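Skustari bin-to-bin picking: progress report to the Wotard fund
Mar 10, 2019

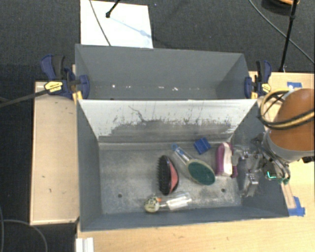
Bhattacharjee wrote back on the last report that a stall during a pick is a nuisance, but an arm that keeps pushing after it should have stopped is a safety matter, and could we please put that part first this time. Fair enough! So the fault comes first.

We were partway through a block of 100 picks with the brushes when the gripper came down on a handle, missed the grasp and kept pressing. The force limit should have tripped and it didn't. I hit the stop button (I was sitting right next to it, thank goodness) and we got away with a bent finger linkage and a bin shoved out of line. No one was hurt, and no one had a hand anywhere near the bins.

It took us 2 days to find the cause, which was pretty dull in the end. When we loaded the new Clinano controller software back in November, the force threshold went back to its factory value, and that's set for a much heavier gripper than ours. Our startup check looks at whether the limit is switched on. It never looked at the number! That one's on me, I wrote the check.

What we've done so far: the startup check now reads the threshold and refuses to run if it's wrong. The linkage has been replaced. Both bins are held with bar clamps, and I go over those by hand before every block. We also press the arm down on a foam pad each morning and watch it trip, and I've gotten oddly fond of that bit.

Where it leaves the schedule: we lost four working days altogether, and the brush trials are running again at reduced speed. Brushes are still our worst category, by the way. The gripper likes to close on bristles when it should be going for the handle, and I'd like to spend the next stretch on that before we add new objects.

Money is fine apart from the linkage. I'd like to order two spares out of the equipment line, if Wotard is OK with it. The quote is attached, and I'll hold off until I hear from you.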